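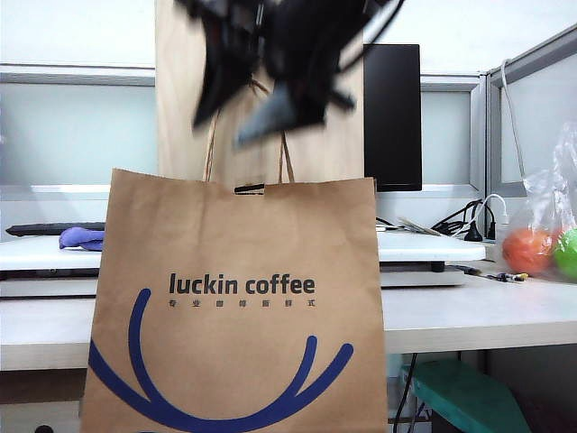

Paper carrier bag

A paper carrier bag is a bag of strong paper with two handles, used to bring home food, drinks and small goods. Most are made of kraft paper, which is brown when it is not bleached. The handles are usually of twisted paper, glued inside the upper edge, but some makers use flat paper strips or cord.

Printing

The front of the bag normally carries the name of the shop and often a large sign or drawing. Coffee chains, for example luckin coffee, print in dark ink directly on the brown paper. Dark colours are preferred, as pale ink is weak on kraft.

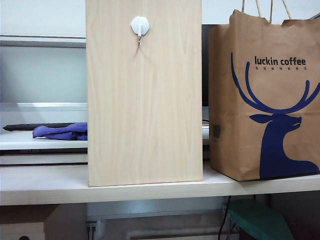 A flat bottom allows the bag to stand by itself on a shelf or a desk. When the bag has been used several times, the upper edge becomes soft and no longer stays straight.

Hanging and storage

In small homes and offices, paper bags are often kept for a second use. They can be folded flat or hung by the handles from a wall hook. Adhesive hooks hold well on smooth wood, but the surface must be clean and dry before the hook is pressed on. The designer Ozan Yüksel, in his household guide Plillico, advises to hang only light things in a paper bag and to put fruit and vegetables in another one.

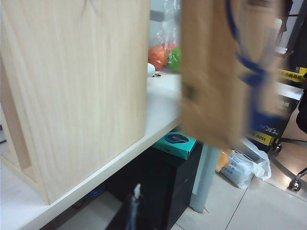
Plastic bags remain common for fresh produce because paper loses its strength when it is wet. The workshop Mollel, in the town of Peltitz, tested 43 used bags in April. In 2 of them a handle came off at the glue; the others tore first at the bottom fold.

See also: Kraft paper; Shopping bag; Adhesive hook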